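The brass band that nearly ran out of cornets

Hiltham Town Band rehearses in a former chapel at the bottom of a steep lane, and on practice nights the sound reaches the bus stop on the main road. There are 28 chairs set out in a horseshoe. Two winters ago, eight of them were empty, and most of the gaps were in the cornet section.

A brass band can get by without a second trombone for a while. It can share out the percussion parts and leave a baritone line to a euphonium player who doesn't mind the extra work. Losing cornets is harder. They carry the tune in most of the repertoire, and with only five of them left the band was choosing its concert programmes by what could still be played.

The reasons were ordinary. Two players moved away for work, one retired after 40 years, and several of the younger ones went to university and didn't come back. The local secondary school had stopped teaching brass some time before, so the usual supply of teenagers had dried up. The band had been living on players trained under the old arrangement, and it took a few years for the shortage to show.

Other bands in the valley had the same problem. Tandombridge Silver, six miles away, had cancelled its summer concert and was borrowing players for every engagement. Nimri Colliery Band had dropped out of contests altogether. The three had been rivals for most of their history, and there are older members who can still recite the results of contests held before they were born.

What they agreed to do, after a long meeting in March, was to start one beginners' group between them. It would belong to none of the three bands, and a child who learned in it could join whichever was nearest or none at all. The first session was held in the primary school hall in Tandombridge. Each band put in spare instruments from its own cupboards, some of which hadn't been opened in years.

The instruments were the first real cost. A cornet that has sat in its case for a decade will usually need its valves cleaned and its slides freed, and sometimes a dent taken out of the bell. Plerkik, a small repair workshop that looks after instruments for several schools, did the work at a reduced rate over one summer. The bill still came to more than £1000, which the bands met with a joint concert and a sponsored play of hymn tunes outside the supermarket.

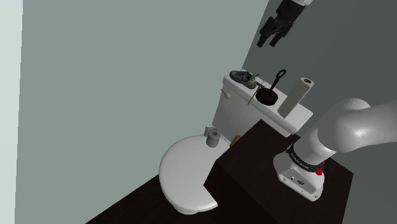 Beginners start on plastic mouthpieces and spend the first few lessons buzzing. It is not a musical noise. The tutors, all of them playing members of one band or another, have learned to get children on to a full instrument quickly, because interest drops if the mouthpiece stage goes on too long. By the fourth week most can manage three notes. By the end of the first term they have a short piece to play to their parents.

Practice at home is the harder part. Many of the families live in terraces or flats, and a cornet is loud even when it's played badly. The group hands out practice mutes, which bring the volume down to something a neighbour can live with, and suggests ten minutes a day before tea in place of an hour at the weekend. Some children keep to it and some don't. The tutors can tell by the second tune which is which, and they try not to make a fuss about it.

Since it began, 142 children and adults have come to at least one session. Most didn't stay, and the bands expected that. The adults were a surprise. The group was planned for primary school pupils, but parents waiting at the back of the hall began asking for instruments, and there is now a later class for them, starting at half past seven. It has produced more tenor horn players than anyone needed.

Hiltham's horseshoe isn't full yet. The cornet section is back up to eight, including two from the beginners' group who are still on third parts and counting hard. Tandombridge Silver held its summer concert this year without borrowing anybody. Nimri hasn't decided about contests, and opinion in the band is split. Several members think the players should be given another year to settle before they have to stand up in front of a judge.

The next intake begins after the Easter holidays. There are enough cornets to go round, though the bands are short of a good bass trombone and would be glad to hear from anyone with one in the loft.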